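Washing season at Kaewmanee guest rooms

Dear members,

In July the weather becomes humid and the white covers need more care than in winter. Last year we washed 258 of them, and many came back from the laundry flat and hard. Vichien Sitthichai has tested a new way in the Gokville house, and the result is good, so all houses will follow it.

Wash white covers alone, in cold water, with half the soap you normally use. Shake them well before they go on the line.
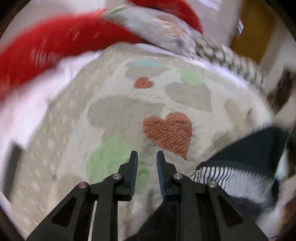 Drying and storing

Hang each cover in the shade, over two lines, so the air can pass between. Turn it once after lunch. A fluffy cover should never meet the iron. When it is fully dry, brush it softly in one direction and fold it loosely. Please do not use plastic bags for storing, as they keep the moisture inside. Cotton bags are in the cupboard at Utovholm, 200 pieces, free to take.

Dark clothes leave lint on white blankets, and this lint is difficult to remove after washing. Take it away first with a dry brush.
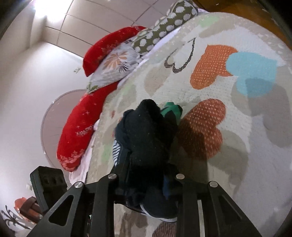
Can I use a softener for the white covers?

Better not. It makes the fibers heavy, and they stick together after some washes. A small cup of white vinegar in the last rinse gives a softer cover.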